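4. Instalación de Urik en un equipo con Linux

Este apartado explica cómo instalar el cliente de copias de seguridad Urik desde el repositorio de Pliltine y cómo programar la primera copia. Se necesita un usuario con permisos de administrador y conexión a Internet. Si el equipo ya tiene una versión anterior, vaya antes al apartado 6, «Actualización».

4.1 Preparar el sistema

1. Abra un terminal y actualice la lista de paquetes con el gestor de su distribución.

2. Compruebe el espacio libre en la partición raíz. El programa ocupa poco, pero el índice local crece con el número de archivos. Reserve 40 GB si va a copiar una carpeta personal completa.

3. Cree la carpeta de destino en el disco externo o en la unidad de red. El nombre no debe llevar espacios ni tildes.

4. Anote la ruta completa de esa carpeta. Se le pedirá en el paso 8.

Nota: los discos formateados en FAT32 no conservan los permisos de los archivos. Utilice ext4 o Btrfs.

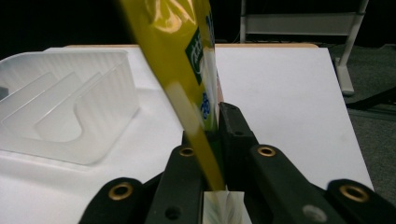

Maite Llorente: A mí el paso 3 me falló con una unidad de red montada a mano. La carpeta se creaba bien, pero al reiniciar el equipo la ruta ya no existía y Urik daba error de destino. Lo arreglé añadiendo el montaje a /etc/fstab con la opción nofail. Quizá convendría ponerlo en la guía.

La observación es correcta. Si el destino es una unidad de red, configure el montaje permanente antes de seguir y reinicie una vez para comprobarlo.

4.2 Instalar el paquete

5. Añada la clave pública y la dirección del repositorio. Las dos figuran en la página de descargas de Pliltine, dentro de la pestaña «Linux».

6. Vuelva a actualizar la lista de paquetes e instale el paquete urik. La descarga ocupa casi 43 MB.

7. Ejecute urik --version. Si el terminal responde «orden no encontrada», cierre la sesión y vuelva a entrar.

Precaución: no instale a la vez el paquete urik y el paquete skivonow-agent. Ambos usan el mismo puerto local y el segundo servicio que arranque se detendrá sin mostrar ningún aviso. Para desinstalar Skivonow, consulte el apéndice B.

4.3 Configurar la primera copia

8. Ejecute urik init e introduzca la ruta anotada en el paso 4.

9. Escriba una contraseña de cifrado y guárdela fuera del equipo. Pliltine no puede recuperarla.

10. Elija las carpetas de origen. Excluya la papelera y las cachés de los navegadores.

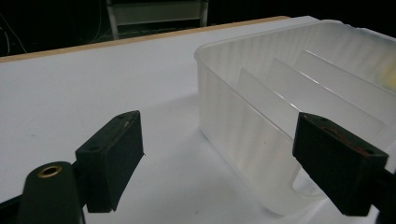 11. Indique la hora de la copia diaria. El valor por defecto son las 7:00. En portátiles que suelen estar apagados a esa hora, active «Ejecutar al encender».

12. Lance una copia manual con urik run. La primera es completa y puede durar varias horas; las siguientes solo guardan los cambios.

13. Cuando termine, ejecute urik check. El resultado debe ser «0 errores». En caso contrario, revise el registro en /var/log/urik.

Nota: quienes usen el panel Herrero para administrar varios equipos pueden saltarse el paso 11. El horario fijado en el panel sustituye al local.

4.4 Restaurar un archivo de prueba

14. Ejecute urik restore seguido de la ruta de un archivo pequeño y de una carpeta temporal.

15. Abra el archivo restaurado y compárelo con el original. Después puede borrar la carpeta temporal.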